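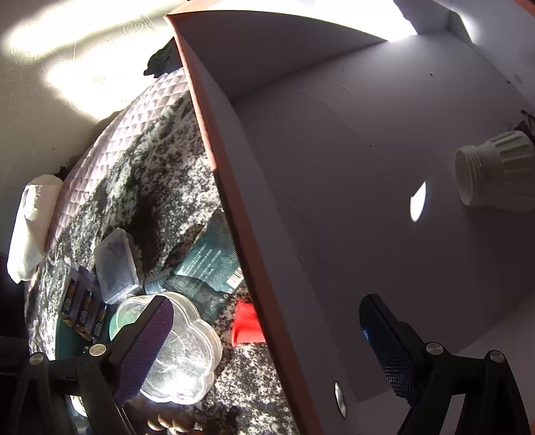 The Jedlow Fault

The gripper stopped at 19 grams of pressure, as it had been told to, and then it went on closing.

Trinidad Dimaculangan heard the motor change note and let go of the trigger. The fingers kept moving. She pulled the plug at the wall and they held where they were, tight on a battery she had meant to drop into the white box on the bed.

"Salazar," she said into the phone. "It's done it again."

"Same finger?"

"Left."

He asked for the log number and she read it out. There had been 700 clean grips before this one. Urkorach had signed the tool off after 100.

"Is the battery damaged?"

She bent down to look. The wrapper had split along one side and there was a dent in the metal underneath.

"Yes. Put it in the report."

"They'll say you held the trigger too long."

"I didn't."

"I know. I'm telling you what they'll say."

The light strip in the box was still on. She switched it off, found a screwdriver and backed the left finger away a quarter turn at a time until the battery fell onto the blanket. She carried it outside in a saucepan and left it on the step, well clear of the door.

When she came back Salazar was still on the line. Jedlow had called in September with the same fault, he said, and theirs had been somebody's thumb.

"How bad?"

"2 stitches. Clusenen paid for the taxi."

Trinidad looked at her own hand – the one that had been between the fingers all morning.

"Send me the Jedlow log," she said, and went to find a pen.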